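Progress report to Claltora: guest room cleaning program, Harkgate property
Reporting period ending February
Prepared by Houda Nasr, housekeeping standards, Covero

1. Scope

This report covers the third stage of the room cleaning work funded under the Claltora grant. The stage deals with the bedside zone: tabletop, telephone, cables and any small device kept within reach of the bed. Bathrooms and desks were closed out in the previous report and are not repeated, apart from one carried-over item in section 5.

The Harkgate property has 148 rooms in the program. The written procedure for the bedside zone is now in its second draft and is in use on all floors.

2. Telephone procedure

The first draft gave the telephone one line ("wipe phone"). Room checks showed that this was read in different ways. Some attendants wiped the handset only. Others sprayed the base directly, and liquid reached the keys. The second draft replaces the line with the following sequence.

Lift the handset and wipe the full length, including the ear and mouth ends. Set it down on the table. Fold the cloth to a clean face and wipe the display panel, then the keypad, working from the top row down. Hold the base still with the free hand. Finish with the sides of the base and the cord. Replace the handset and check for a dial tone.

Spray goes on the cloth and never on the telephone. The cloth should be damp, with no drips when squeezed. 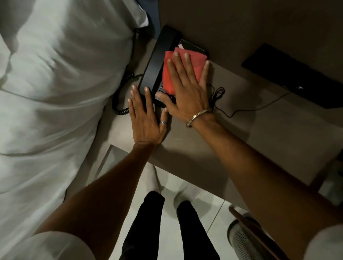
Photo: Covero / Harkgate room program

The keypad takes the most time on the flat desk models. A folded cloth under an open palm covers the keys well, but does not reach the gaps between them. For these the draft now calls for one pass with the folded edge of the cloth. The glossy display panel shows streaks easily and is finished with a dry face of the same cloth.

3. Cables and cords

Cords remain the weak point of the bedside zone. The coiled handset cord collects dust on the inside of the spirals, and the thin cables behind the telephone tangle when the base is moved for wiping. Attendants were asked to free any knot by hand before putting the base back, and to run cables toward the wall. This adds time to each room. We have kept the step in the draft for now — its value will be reviewed with the floor supervisors at the end of the next stage.

Notepaper and loose slips near the telephone are to be lifted, wiped under and returned to the same spot. Slips with handwriting are not thrown away while the room is occupied.

4. Supplies

The Prieto cloths were delivered in one lot of 300. Of these, 100 have been issued to the floors and the remainder are held in the linen store. The red cloths are assigned to the bedside zone only. Laundering is at low heat without softener, as softener left a film on display panels.

5. Open items

Carried over from the last report: the laminated desk card still shows the old order of work and needs to be reprinted.

Dial tone check: 3 rooms reported no tone after cleaning. In each case the line had been pulled loose at the wall plate. A check of the plug has been added to the draft.

Training: night staff have not yet had the bedside session. It will be held at 9 p.m. at shift change, in two groups.

6. Next stage

Work moves to lamps, switches and wardrobe handles. No change to the approved budget is requested for this stage. The revised bedside card will be sent to Claltora with the next report.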